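How Does a Hospital Shop for a Robot?
July 13, 2025
By Nayeli Betancur

When your family buys a bike, someone checks the price, and maybe someone asks where it will be kept. Buying a surgical robot works the same way, but the list is a lot longer.

A surgical robot doesn't work alone. A surgeon controls it, and the robot moves small tools that can cut, hold, and sew. The hospital in Brirkwood wants to buy one. Its planning group started meeting in November, and the robot still hasn't been ordered.

The first question was what the robot would be used for. Dr. Kyriaki Kyriakidis made a list of the operations done at the hospital in a year. She found 56 that a robot could help with. If the number had been very small, the hospital might have kept its money for something else.

The second question was space. The robot has arms, a cart, and a desk with a screen where the surgeon sits. Sadao Honda measured the operating rooms. Only one was big enough, and its door has to be made wider. A builder has to be paid for that, so the door went into the budget too. A budget is a plan for how money will be spent.

Then comes practice. Surgeons have to learn to sew with the robot before they use it on patients, and they do this on pads made for stitching. The stitches are called sutures. One tool passes the curved needle and another helps hold things steady. 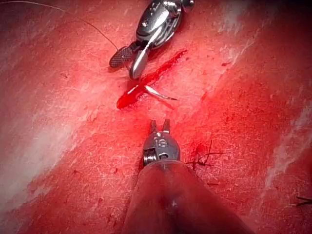 Practice costs money as well. Pads get used up. So do needles and thread. The hospital plans on 80 pads for the first year, and each surgeon will spend 43 hours training. During those hours the surgeon can't see patients, and the planners have to think about that.

The small tools at the ends of the arms wear out too. On the robot Brirkwood is looking at, most of them can be used 12 times. After that they must be replaced, even if they still look fine. Think of a printer at home. You pay for the printer once, but you keep paying for ink.

Last, someone has to fix the robot. A company called Vekix would send a repair person twice a year, and the hospital would pay for this every year it owns the machine.

When all the costs are added up, the planners compare them with the money the hospital has. Brirkwood is short by a little this year. The group will meet again in the fall and decide whether to buy, rent, or wait.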